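Estau Floor Cleaner Concentrate, 20 oz

By Maham Minhas
2019-02-24

6 Comments
13 Shares

I bought the Estau concentrate after the Zalloline cleaner I had used for years left streaks on polished stone. The label calls for one capful per gallon of warm water. I used a flat microfiber mop and changed the water once, halfway through the hall.

It rinses clean and has very little smell. Heel marks near the door needed a second pass. The dull spots where something acidic had dripped stayed dull, and no cleaner will fix those.
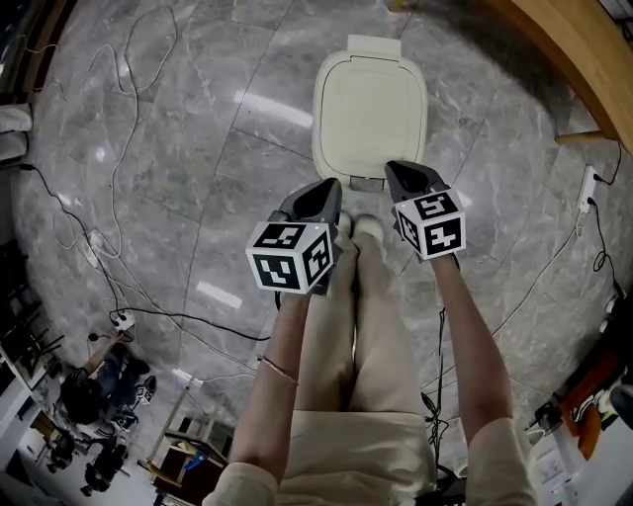 Drying took six minutes with the windows shut. I did not need to buff. With the Zalloline I always went over the floor again with a towel.

The cap is the weak point. It drips down the side when you pour, and the measuring line is hard to read. The bottle is supposed to make up to 20 gallons, and I am on pace for a little less than that.

Four stars. I will buy it again in March when this one runs out.

Share this review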